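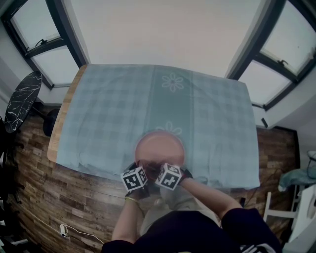

Plate work at the cloth-covered table, marker gloves on both hands.

Staff > Meetings > Minutes > Table Service Automation

Flokach Table Services
Minutes of the staff and management meeting on automation, May
Start 2:15 p.m.

Present: Morag Leckie (chair), Zuweira Yakubu (floor staff), Aslı Gezer (training), Tùng Lục (technical), Nesrin Işık (minutes)

1. Previous minutes
Agreed with one correction. Under item 4, "shift allowance" should read "task allowance." Nesrin to change the copy on the staff drive.

2. Progress on recording
Tùng reported that 2,850 takes of table setting and clearing have been accepted so far. Of those, 405 were done with plates and the rest with cups, cutlery and folded napkins. Plates are behind plan. He asked for the next block of shifts to go mainly to plates and small items handled over plates.

Takes are still rejected most often for a hidden marker cube. When both hands turn inward over a plate, one cube can block the other. Zuweira said this is hard to avoid if people work the way they were trained to work in the dining rooms, and asked if staff were expected to change how they set a table. Tùng said no. He wants the normal motion and will look at the tracking settings first.

3. Sondley arm, trial in the back dining room
The trial covers clearing only. The arm lifts plates from a set table and puts them in the rack. It does not scrape, and it does not take glasses. Morag said the Kozan site has asked to have it next, but she will not agree to a move until the trial here has been reviewed with the people who worked beside it.

Zuweira reported from the floor. Clearing takes longer with the arm but there is less carrying, and two people with sore wrists were glad of that. On the other side, whoever is on with the arm ends up standing and waiting, then has to rush to reset. She asked that one person not be given both jobs at busy times. Agreed for the rest of the trial.

4. Jobs and hours
Several staff had asked Zuweira to raise this. Morag stated that no one's hours will be cut during the trial. She could not give the same promise for next year and said she would sooner say so now. Zuweira asked for that to be minuted in full.

Aslı said the work is already changing. More than 3 hours of some shifts now go to recording or to checking takes, and the job descriptions mention neither. She has drafted new wording for the floor role. Zuweira asked for pay to be looked at along with the wording, and Morag agreed to bring figures to the next meeting.

5. Gloves and comfort
The gloves are warm after a long block. Aslı proposed a break after every second set of takes, with gloves off. Agreed. Tùng has ordered a smaller size from Faslow - the present pair slips on some people and the cube moves with it.

Bracelets and watches: Tùng has no objection if they sit clear of the glove. No rule to be made.

6. Training
Aslı will run two short sessions for anyone who wants to learn to check takes or restart the arm. Sessions are in paid time. Zuweira asked that evening staff get a place before the list is opened to Kozan. Agreed.

7. Any other business
The staff room kettle is to be replaced. Morag to approve.

Actions
Morag - pay figures for the floor role; kettle
Tùng - tracking settings; smaller gloves
Aslı - circulate draft wording; dates for training sessions
Zuweira - collect comments on the arm from both shifts
Nesrin - correct previous minutes

Meeting closed 3:40 p.m. Next meeting in the same room, time to be confirmed by Nesrin.

Contact the staff office | © Flokach Table Services | Back to top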